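Erkum Neighbors Help > Walls & Floors > Wallpaper

We use cookies to remember your settings. By staying on this page you agree to our cookie policy.

Matching a zigzag wallpaper around inside corners, do I start in the middle or in the corner?

mudroom_rookie
Hi all, first time posting, please be kind! I have a little alcove off the kitchen, three walls, the back one is 66 inches wide and the two sides are a bit less. I fell in love with a black and white zigzag paper from Grustlow and bought it before thinking any of this through (story of my life). My plan was to start in the left corner and just keep going until I ran out of wall. Then my sister came by, looked at the roll and asked what I was going to do when the zigzag hit the second corner halfway through a point. I had no answer for her. So do I center it on the back wall? Start in a corner? The paper is the paste-the-wall kind, and the walls were painted with Claltby eggshell a few years back, if that matters. Also the house is old and I doubt there's a straight line in it. I've read most of the giant wallpaper thread, the one with 1,502 replies, and people in there can't seem to agree on anything except that you need a sharp knife.
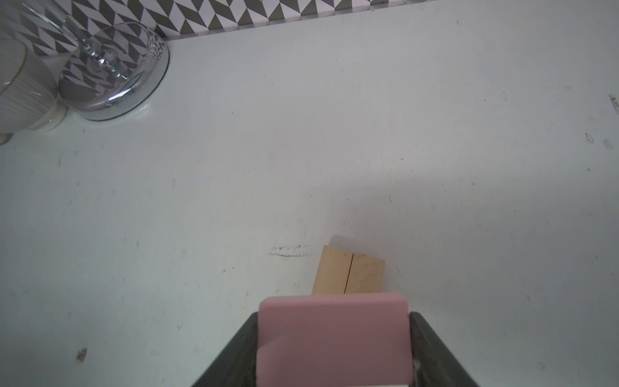

oldplasterhand
Center it on the back wall. With a pattern that bold your eye goes straight to the middle, and if it's lopsided you will see it every time you walk past with a cup of coffee. Find the middle, drop a plumb line, and then decide whether the line is going to be the center of a strip or the seam between two strips. Try both with a tape measure before you open the paste. You want whichever one doesn't leave you with a skinny sliver at the corners.

Then for the corners. Do not try to wrap a full strip around an inside corner in an old house, it'll wrinkle and you'll cry. Measure from the edge of your last strip to the corner at the top, middle and bottom, take the biggest number, add half an inch and cut the strip lengthwise to that. The half inch turns the corner. Then you hang the leftover piece on the side wall, plumb, overlapping that half inch, and slide it up or down until the zigzags meet. They'll be a hair off somewhere. Put the bad part down low, where a shelf or table hides it.
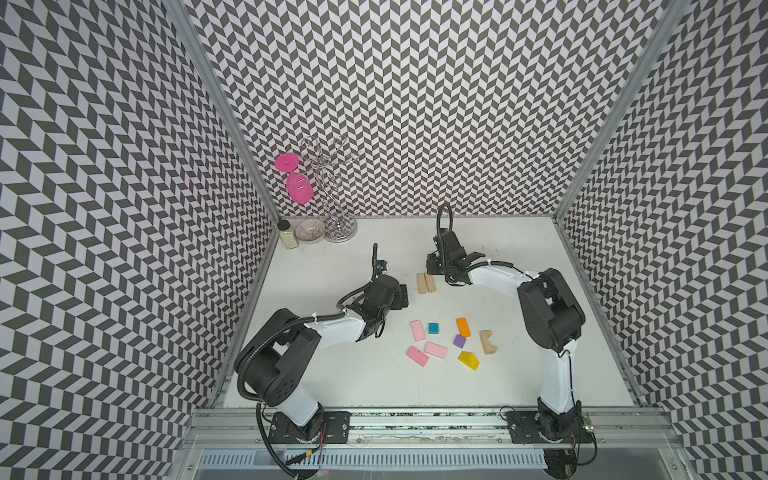

Black-and-white chevron on all three walls, white tabletop.

One more thing on the paint. Eggshell is fine to hang over if it's clean, but alcoves near a kitchen get greasy, so wash it down with sugar soap or whatever you like and rinse it well. I'd put a coat of sizing on too. Some folks skip that, and I did for years, and I got away with it until a whole strip in my hallway let go in March and folded itself over the coat rack.

Oh, and buy an extra roll! A zigzag with a big repeat wastes a lot of paper. Check the batch number on the label.

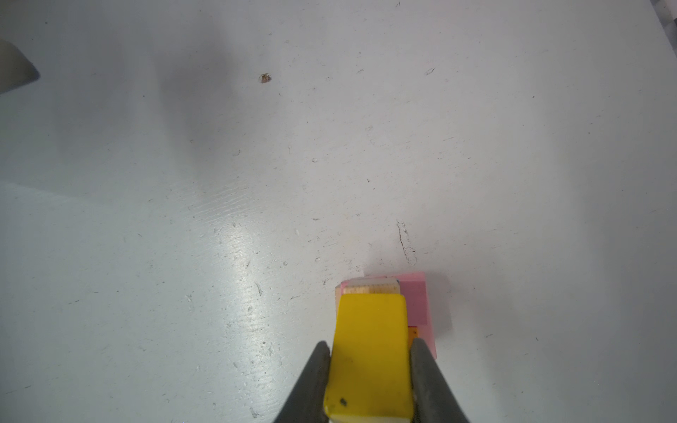
Posted by twocoatsthennap on May 12, 2024

I agree with most of that but I'm going to be a pain about the plumb line. If your ceiling slopes, plumb strips under a bold zigzag make the ceiling look even more crooked, and the rows of points will march right into it like stairs. In my own place (Erkum, old mill house, floors like a skate ramp) I cheated. I picked a line halfway between true plumb and what the ceiling wanted, and hung everything to that. My brother-in-law thinks it's a crime. I think it looks great.

For paste I've used Vi in the green tub on my last three rooms and I like how long it lets you slide the strip around before it grabs, which you'll want for those corners.
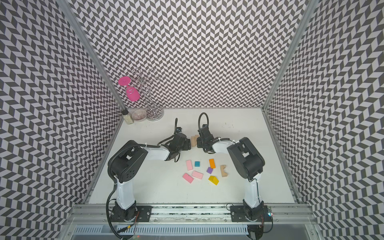
Don't overdo it, though. My first time I rolled on so much that it squeezed out of every seam, and when it dried on the white parts it left a shine I could never get off. Keep a damp sponge and a bucket of clean water right by you, wipe each seam before you move on, and change the water more than you think you need to. And yes, sharp knife, new blade every strip or two. They're right about that in the big thread.

mudroom_rookie
Thank you both!! I measured, and a seam in the middle leaves me the wider pieces at the corners, so I'm going with that. Ceiling is off by almost an inch from left to right, ugh. Ordering another roll tonight and going to look for the paste.

Contact us | Terms | © Erkum Neighbors Help | Back to top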